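Lecture 8 - Wrist camera perception and the insert skill

Handout, read before the lab. Code is in the gatar repo, branch lab8. Pull first, last years branch won't build.

1. Recap
Skill = precondition check + motion + postcondition check. Last time we did the motion part only. Today the checks, mostly perception.

2. Frames
Four to keep straight: base, flange, camera, part. Hand-eye transform goes flange to camera. If your target is off by the same amount every time, suspect hand-eye. If it's off differently at each pose, suspect the part pose or the time stamps.

3. Finding the part
Coarse pass from high up, then a close one. Lid corners are good features, engraved text isn't (too small, blurs). Shiny lid = color shifts with angle, so don't threshold on color. Mask out the fingers before edge detection, they are always in view and they have very straight edges.

Processor in the fixture, then the board with its socket open and empty:
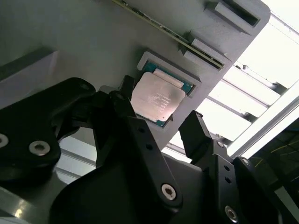
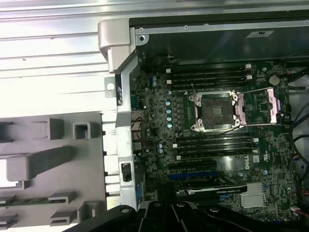 4. Precondition check for insert
- socket empty, load plate open, lever clear of the approach path
- part yaw known, else go back to coarse pass
- score over 81, otherwise return RETRY and not FAIL
Kostetis detector gives the score, Snorradóttir planner takes the pose. They use diffrent quaternion order!! Convert once, in the wrapper, nowhere else.

5. Approach and control
Plan to a pregrasp above the part, then straight line down. No replanning on the last segment. Switch to force mode before contact, up to 133 ms for the switch to settle so wait for the flag. Lateral search is a small spiral, stop on z drop.

6. To hand in
Log of your runs plus one page on the worst one. Due 14th September, Fludville lab server, folder 177. Group name in the file name pls.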